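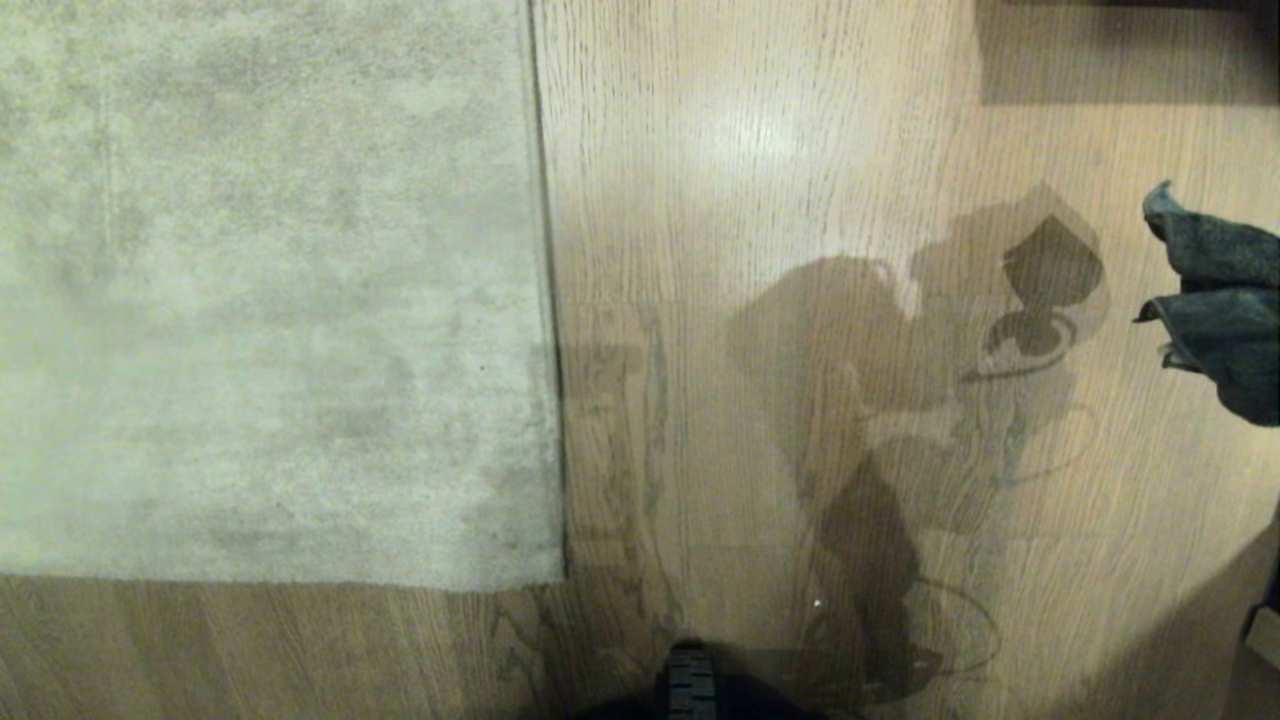
Workshop > Notebooks > Pile and Wear

9 min read

July 16, 2019

Continuing the shading question. I write it here in full so that Emmett can read it when he is back from Stadville, and so that I do not need to explain everything twice by telephone.

The question, again: a customer has a cut pile rug, one colour, and after some months there are patches in it which look lighter or darker. The customer says it is stained. We say it is the pile lying in different directions. Both can be right, and from the doorway they look very similar. I want a simple procedure which the person at the front desk can follow without calling me from the back.

What I had until today: a sheet from February with three tests (look from both ends, brush by hand, white cloth). The sheet is not wrong but it is in bad order. People do the cloth first, they rub hard, and by rubbing they change the pile exactly in the place they wanted to judge. I did this myself two times in the winter.

Samples used today

Three offcuts from the Jodell roll, pale grey-beige, wool. Two offcuts of Kikuchi, which is polyester and shorter. One piece of Irnusar, hand knotted, old, brown, only for comparison. I cut the Jodell pieces so that the arrow on the back always goes along the long side. Please do not cut further from these pieces. The arrows are in pencil and they are difficult to see on the jute, so I repeated them in blue marker.

Counter on the treading drum stood at 431 when I began. This is not from our test, it was left from somebody's earlier run, and I noticed it only after starting. So when you see 3000 as the target in the table, the real end of the run was at 3431 on the display. But the drum stopped by itself before that, see below.

First run, Jodell A

Loaded at half past eight. The sample was vacuumed before in the direction of the pile, four slow passes, and left flat over the night. The temperature in the room was normal. I did not write the humidity because the small meter has again no battery.

The drum stopped with 2927 turns done. The belt had moved to the side and the safety switch did its work. I decided not to continue. With 73 turns missing I think nothing important is lost, but the table must say 2927 and not 3000. I ask everybody to keep this habit. In the old notebook there are many round numbers and I do not believe in all of them.

Result: light shading, soft, no clear border. From one end it is nearly invisible. From the other end one can see a darker area in the middle third. After brushing by hand against the pile the whole area turned dark evenly, and after brushing back most of it was gone. A little stayed. I would call this grade 4 on our scale, perhaps 3 to 4 if I am strict.

Second run, Jodell B, with steam

This was Emmett's proposal, and I was against it, so I write carefully. He believes that much of the shading which customers bring us was not made by walking but by cleaning, when the pile was damp and then pressed under something. I took B, steamed it from above with the hand steamer for one minute, then laid the glass plate on one half and left the other half free. Weight on the plate: the two iron blocks. Time: until after lunch.

Result: the pressed half was clearly different. From the low angle it looks darker, from above it is almost the same. The border follows the edge of the plate very exactly. Brushing dry did nearly nothing. Steaming again and brushing up with the soft brush took away most of it, but the line of the plate edge is still there, I can find it with closed eyes, with the fingertips.

So Emmett has a point. I still want to see it on a full size rug before we tell it to customers.

Third run, Kikuchi, same treatment

Much less reaction. The polyester came up again alone after the plate was removed. I measured pile height with the comb gauge on both halves and I cannot find a difference which is bigger than my own error. The second Kikuchi piece I have kept untouched as reference.

Remark on the gauge: the comb has one bent tooth, the fourth from the left. It gives too high a reading if you press. Either we straighten it or we buy a new one. I have put a piece of tape on it for the moment.

Stain against shading

On Jodell C I made a real stain in order to compare: weak black tea, one spoon, left for ten minutes and blotted. Next to it I made a shaded patch of similar size with the flat of my hand. Then I left the table, drank coffee, and came back to judge it as if I did not know.

From the standing position I could not say immediately which is which. This was a surprise for me, I have been doing this work for a long time. When I walked to the opposite side of the table the hand patch changed from dark to light. The tea stayed dark from every side. This is the test that must be first on the sheet. It costs nothing and it touches nothing.

One difficulty: old dirt in traffic areas is often both things together. The fibres are soiled and they are also bent. Then the patch becomes weaker when you change the side, but it does not turn around fully. For this case I have only written "call the back room", which is not a beautiful solution.

New order for the sheet (draft)

1. Ask where the rug was lying and which end was to the window.
2. Look from one end, standing. Walk to the other end, look again. Write both.
3. Stroke one hand's width, lightly, in both directions, beside the patch and then on the patch.
4. Only now the white cloth, slightly damp, pressed and not rubbed. Count slowly to twenty.
5. If it is still not clear, call the back room. No promise to the customer before this.

I took out the sentence about the ultraviolet lamp. It is useful, but the lamp makes many things shine which are not a problem (washing powder mostly) and it frightens people.

About the words we use

The customer does not like the word "natural". When we say that shading is natural for cut pile, he hears that we refuse to help. I propose to say first what we can do, that means groom it, steam where the fibre allows it, turn the rug every half year, and only after this to explain why it will come back in some measure. Emmett writes better than me, so I leave the final text to him. My version is in the folder under number 111, with corrections in green.

Also the bill. If we find only shading, we should ask for the inspection fee and not for cleaning. In spring we cleaned two rugs which did not need it, and the patches were there again when the customers unrolled them at home.

Open points

Belt of the drum: the left guide is worn. I can turn it over one time, after this it is finished. To order.

Reset the counter before each run. I wrote it on the cover with the thick pen.

Repeat the steam test on Jodell with the plate lifted after five minutes, after fifteen, after one hour. I would like to know from which moment the line stays.

Irnusar piece was not used today, only looked at. It has beautiful shading from one end to the other, the buyer would call it patina and pay more for it.

Jodell B is lying on the upper shelf without anything on it. Please do not put boxes there before Thursday, I want to measure the edge line again.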